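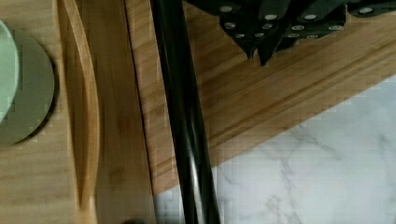

Kitchen check, Skastthorpe house, ground floor

August round, done from 8 in the morning, before breakfast.
Checked by: Georges Rawashdeh
Marks used: OK / Watch / Fix

1. Cutting boards
Cracks or deep cuts: OK
Smell: OK
Edges, felt with the hand for splinters: Watch
Comment: One edge is a little rough near the corner. I passed fine sandpaper over it and it is better now. Please oil the board this month, both faces, and let it stand upright until the oil is dry. Last time it was left flat and one side stayed sticky for days.

2. Toaster
Cord and plug: OK
Crumb tray: Fix
Comment: The tray was full. I emptied it, but the duty list says this is done every week and I don't think it was. The toaster is 800 watts, so it can share the double outlet with the small radio but not with the kettle.
Distance to things that burn: Watch

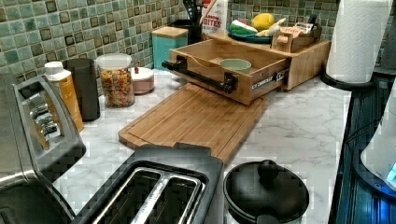
The rule for the counter is the same as in the Prernden house: what melts or burns stays away from heat, and what is heavy stays low. In the corner by the green tiles we have many things close together, and I understand it, because it is the handy corner. But the tall plastic bottle with the white cap is just behind the toaster, and I ask that it moves to the other end. The snack bag leaning by the utensil holder should go into the cupboard after it is opened — we had ants in June.

3. Bamboo organizer with drawer
Stands firm, does not rock: OK
Drawer runs straight: OK
Handle screws tight: Fix
Comment: The black pipe handle turned a little under my hand. I tightened both sides with the small screwdriver from the Haddad tool box (box number 1738, returned to its shelf). Please do not lift the organizer by this handle. Small bowls may be kept in the drawer, but close it when you are finished, because at hip height it is easy to walk into.

4. Jars and canisters
Lids close well: OK
Dates written under the jar: Watch
Comment: Two have no date. If you fill a jar from a new packet, please write the date on tape and put it on the bottom. Do not pour new food on top of old food.

5. Wall tiles and counter joint
Loose tiles: OK
Joint between counter and wall: Watch
Comment: There is a thin gap, as long as my finger, where water can enter. Nastska will bring the sealant. Until then wipe this place dry in the evening.

6. Fire blanket and extinguisher
In place and reachable: OK
Needle in the green part: OK
Comment: Someone hung an apron over the blanket. I moved it to the hook by the door.

To be done before the next round: sealant (item 5), oil for the boards (item 1), tape and pen for the jars. Questions can be left in my box, or call me before 9 in the evening.

G. Rawashdeh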